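Finoro – Call for Participants: Household Task Benchmark, Round 3

Finoro is recruiting adults to take part in a study on whether machines can do ordinary household chores well enough to be left alone with them. The short answer from our first two rounds is no, with exceptions. Round 3 concentrates on storage tasks: opening a drawer, putting a small item in, closing the drawer again. People do this without thinking about it. Arms still miss handles, pull at the wrong angle, or stop partway.

What participants do

You will work at a desk in our Bickerstaff office, on a standard computer with two monitors. There are two parts.

Part A is scoring. You watch recorded attempts from our simulator and mark each one as complete, partial or failed, using a written sheet. You also mark the point at which you would have stepped in.

Part B is control. You steer a simulated arm through the same tasks with a hand controller. Your attempts are logged and compared with those of the automatic controller.

Each session lasts 3 hours, including two breaks. The full set for this round is 3,000 recorded attempts, divided among all participants. Nobody is expected to score more than 400.

Who can apply

– Adults 18 or over, with normal or corrected vision
– Comfortable reading and following written instructions in English
– Able to use a hand controller with either hand
– No prior work in robotics or computer animation

The last point is firm. We want the judgment of people who put things away at home, and former engineers tend to score generously. Experience in cleaning, stockroom work or home care is welcome but not required.

The task set

All Round 3 tasks are run in simulation. Scoring is by drawer, so a correct pull on the wrong drawer is marked as failed.
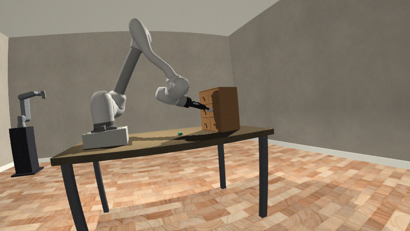
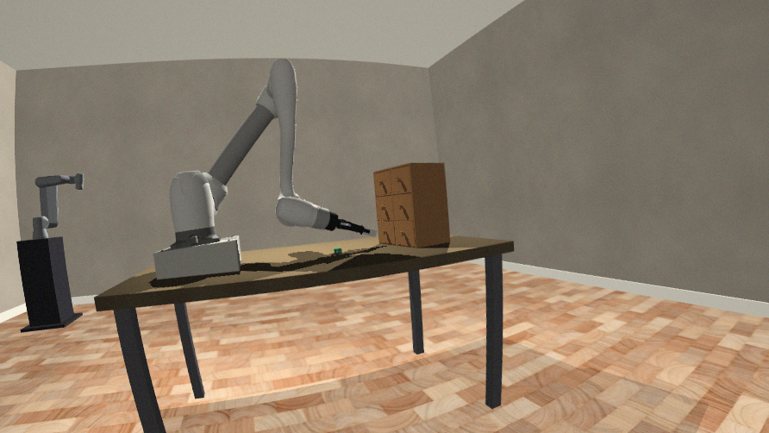
Drawer position matters more than we first assumed. Upper and lower drawers are therefore scored on separate sheets, written by Geetha Nadar and tested on staff before this call went out. Participants receive both sheets at the start of the session and may keep them open throughout.

Payment and data

Participants receive $395 for completing both parts, paid by bank transfer. If you withdraw after Part A, you are paid for that part only. Scores are stored under a number, and names are kept separately by Inna Lysenko.

How to apply

Write to Dennis Parsons at the Finoro study desk by 3/2/26. Include your age, a phone number, and two or three lines on the kind of work you do now. Sessions run through March – please list any dates you cannot make.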